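# The Kodex tabletop arm: what it does all day, and what we do now that it's here

I run the back half of Warkolham, the part customers never see, where returned and leftover household stuff gets looked over and put into the right tote before it goes out again. We sell the Kodex arm as well as using it, so take my enthusiasm with whatever amount of salt you like! But I was on the sorting tables for years before there was any arm in the building, and I've written this page from that side of things.

**What you're buying:** one arm, one hand with a thumb, the table clamp, the stop button on a long cord, and the Sirkix software that tells it what to go after. You supply the table. Any steady table will do, and if it wobbles when you lean on it, it'll wobble when the arm reaches (ask me how I know). The stop button should live where your left hand naturally falls, and please test it every morning before anything else.

What I like about the Kodex is that it's made for mixed stuff. Our first go at automation was a suction picker that was wonderful with flat boxes and hopeless with everything else, and since hardly anything we get back is a flat box, it spent most of its life switched off. We get toys, cups, bottles, fake plants, baskets with other things stuffed inside them. A hand makes a lot more sense for that. You can teach it a side-on approach for tall things and a from-above approach for squat ones, and it's gentle enough that I stopped wincing after the first week or so.

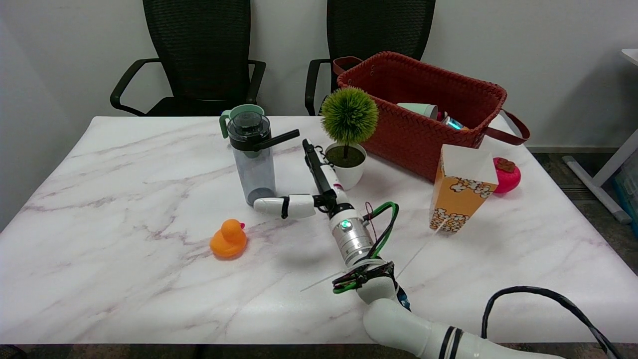

Teaching it a new item goes like this. You put the thing on the table, open the Teach screen, and guide the hand through the pickup while the software follows along. Then you move the item and do it again, and again, with other things crowding it. We aim for 20 good tries per item. It's dull work, I won't lie, but you can do it sitting down with a coffee, and two of us trade off so we don't go cross-eyed. Things with handles take longer. Soft things take longer than that.

Now the part people always ask me on the phone, which is what happens to the crew. Fair question, and I asked it myself, pretty loudly, back in March when ours went in. Nobody here lost hours over it. What changed was what the hours are made of. Before, you stood and reached and twisted, reached and twisted, all shift, and by the end of the week your shoulder let you know. Now the arm does the easy reaching and we handle the odd ones, the damaged ones and the ones where you need to make a call. There's more screen time and more walking. I sleep better. One person on our crew misses the old rhythm (radio on, brain off) and went over to packing, and that worked out fine too.

There are annoyances and I'd like you to hear them from me. The arm is slower than a person who's in a hurry, by a lot. Ours gets through about 600 pieces on a decent day, and a good sorter can beat that before the afternoon break. The arm just doesn't get tired or bored. It also gets confused by shiny stuff and see-through stuff, so if that's most of what you handle, call us before you order. And somebody has to own it. If it's everyone's job to reset the thing, it sits there blinking until somebody gets fed up.

A few practical bits:

- **Warm-up:** 2 minutes from cold. Keep hands off the table until it's done.
- **Training for your people:** half a day with one of us, at your place. Bring whoever will really be using it, please, and not just the manager.
- **Items to start with:** pick your most boring ones. Save the weird stuff for later.
- **Cables:** check them at every shift change for rubbing, especially near the wrist.
- **Cleaning:** dry cloth only on the fingers. No sprays.
- **Trial:** 30 days, and we pay for pickup if you send it back.

The Quintana stand is sold separately and I'd only get it if your tables are all different heights. We have one and it mostly holds jackets.

Orders and questions both go through the form on the contact page. If you want to see the arm working with your own items, box up a handful of them and mail them to the Warkolham shop address with a note inside saying who you are, and we'll set up a video call once they're on the table.

*Page updated July 22, 2024*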